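News / Robotics / Company announcements

Venar opens hand-taught household set to outside labs, and asks them to find the faults

Saturday, February 21, 2026 – Venar today released Sesta, a collection of household tasks recorded by people working with hand-held grippers in ordinary furnished homes. The first release holds 538 recordings across 12 tasks, among them making a bed, folding bedding and putting away kitchen things.

The company is making no claim that a robot trained on Sesta can do housework. In its own trials, it says, the results were mixed enough that it would sooner have other people check them.

"Every few months someone announces that showing a robot a job by hand has solved the problem of teaching it," said Liên Huỳnh, who runs data collection at Venar. "What we have is a person doing a chore with a gripper in each hand. A person is very good at chores. How much of that passes to the machine is still an open question, and I'd be wary of anyone who says otherwise."

Venar previously collected demonstrations by remote control, with an operator steering a pair of arms from a desk. That work was slow, and bedding was the worst of it. Operators lost patience with soft, thick items that hide their own edges, and the company stopped the bedding work in August.

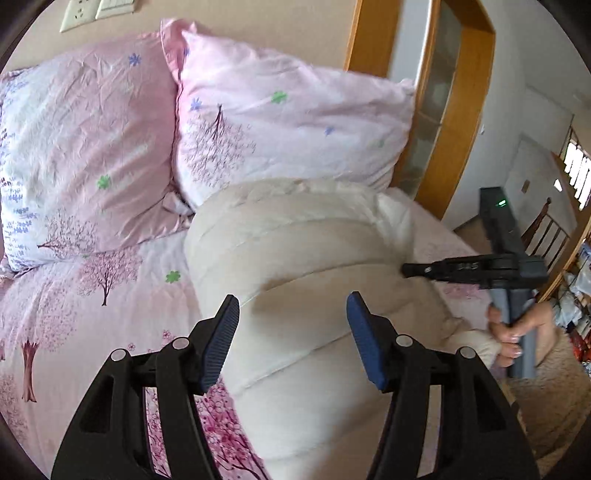

Hand-held tools are quicker, but Venar warns that speed brings its own trouble. A person can lean over a mattress, shift their weight and reach at angles that a fixed arm can't manage. Of 300 recordings replayed on the company's test arms, a good many asked for movements the arms could not make. Those recordings remain in the release and are marked.

Vinh Tạ, who led the replay tests, said he had argued against publishing a single success figure. "You can pick the easy blanket and the easy bed and get a lovely number," he said. "Then someone changes the sheets and you're back where you started. I'd like to see it work in a house we've never been to before I get excited."

Sesta was recorded in nine homes. Venar accepts that this is a small number and that the homes have more in common than it would like. Furniture was left where the residents keep it. Recordings in which the person fumbled or started again have been kept, on the grounds that cleaning them out would make the job look simpler than it is.

Shetty, a robotics testing firm, will run its own trials using arms that Venar did not choose. Its findings will be published whether or not they favour the hand-held method. Venar has not set a date for a second release and says it will wait for those findings first.

Labs wishing to use Sesta can apply through the Venar press office.

Related news
Shetty to test hand-held and remote teaching side by side
Wusen gripper pads: notes on wear after repeated use
Why Venar stopped its remote-control bedding work

Contact the press office | © Venar 2026. All rights reserved. | Back to top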